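Comparing two hand-held grippers, part 2

March 1, 2021

In the first part I covered mounting and cabling. This one is about how the two hand-held units compare once you pick things up with them. I ran both through the same set of table tasks in February, 40 trials per unit, and changed nothing else between them.

The first is the Foltby, a parallel-jaw design with a flat marker panel on the body. The second is the Storkon, which sits closer to the hand and carries its markers on a cube. Both are tracked from outside, so what I get is a pose estimate plus a jaw opening value, logged at the same rate by the same controller.

Tracking first. A flat panel is fine as long as it faces the camera. Once the wrist rolls past a certain angle, the estimate starts to flip between two solutions, and the log shows it as a jump in orientation with almost no change in position. My filter rejects most of these. It does not reject the slow ones, and those had to be cut by hand. The cube almost always presents more than one face, so the flips go away. The cost is bulk. It hits things, mostly the near edge of the table when you reach low.

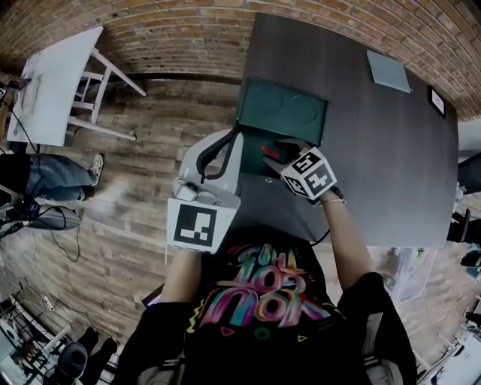
Opening and closing a hinged box was the most useful task of the set. It needs a light touch on the lid and then a pinch inside a confined space, and the two units fail it differently. The Foltby grips well but the body gets in the way of the lid, so you end up approaching at an awkward angle. The Storkon goes in easily. Its weak point is the closing force, which drops off near the end of travel, and small parts rotate in the fingers.

Cable routing matters more than I gave it credit for in part 1. A cable hanging from the forearm adds a constant pull, and after 8 trials in a row I could see the drift in the resting pose. Todor Hodžić suggested a loop with some slack above the body of the gripper. That helped — the drift is still there, but it is small enough to ignore.

Calibration held for both. I checked against the Ristić jig before and after each batch and did not need to redo it.

For now I am keeping the cube and looking for a smaller one. Raw logs are on the usual server under the February folder. Part 3 will cover jaw force, once I have a load cell that reads properly at the low end.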